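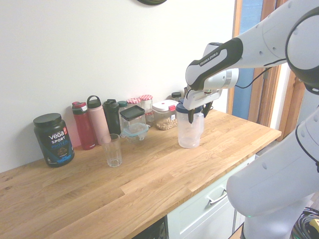
Carys Samuel objected to the first draft of this budget on the grounds that it priced the arm and left the kitchen at zero. Her comment was that a group planning a second station would read the total, order the hardware, and then find that the counter, the containers and the hours spent resetting them had to come out of some other line. We accepted the objection and rebuilt the cost model. The revised version is given in this section.

**Figure 3.** Counter station during a container task. The gripper is closed around the top of a lidded pitcher; the remaining containers and bottles stand in a row along the counter.

### 4.2 Cost model for a counter station

We divide the cost of a station into three classes: fixed equipment, wearing parts, and object stock. Fixed equipment covers the arm, its controller, the mount, the counter and the cabinet under it. Wearing parts are finger pads, cables and fasteners. Object stock covers everything the gripper is meant to handle. Labor is carried separately, in hours, so that groups with different pay scales can apply their own rates.

The planning period is 300 working days. We assume one shift per day and one operator per station. An operator shared between two stations was considered and rejected for planning purposes, as reset time grew once the second station was in use and the saving in hours was mostly lost.

Object stock was the class most often left out of the quotes and internal plans we reviewed. A usable set needs variation in height, wall stiffness, transparency and lid type. In Figure 3 the set includes clear plastic and glass pieces next to opaque bottles, and the lids range from screw-top to clip-latch. Pieces of this kind are cheap one at a time. The cost lies in keeping duplicates, because a container that goes out of production cannot be matched later and the trials recorded with it cannot be repeated. We therefore budget 28 container types per station, each bought in duplicate at the outset.

Wearing parts were harder to plan. The Tiltorell parts list gives a replacement interval for finger pads under factory loads, but smooth plastic and glass call for a fresh pad surface well before the pad is worn through. We set the interval at 25 hours of gripping time and treat it as a planning value only. Cables are budgeted at one full replacement per period -- a cautious figure, and one that a site with proper cable routing could lower.

### 4.3 Lead times and order of purchase

Santino Espinoza kept the purchase log for the Nereck site. Of the 300 days in the period, 242 were usable for recorded work. Most of the remainder went to waiting for parts, with a smaller share lost to remounting the arm after the counter was changed.

Two changes to the order of purchase follow from the log. The counter should be bought and installed before the mount is specified, so that mount height and reach can be checked against the finished surface. The first set of spare pads and cables should go on the same order as the arm. At Nereck the spares were ordered separately through Parry in November, after the arm was in service, and the second order had to pass through approval again.

The Trulteo planning sheet used for the earlier estimate has no field for object stock. We added one, together with a field for reset hours, and left the other fields as they were.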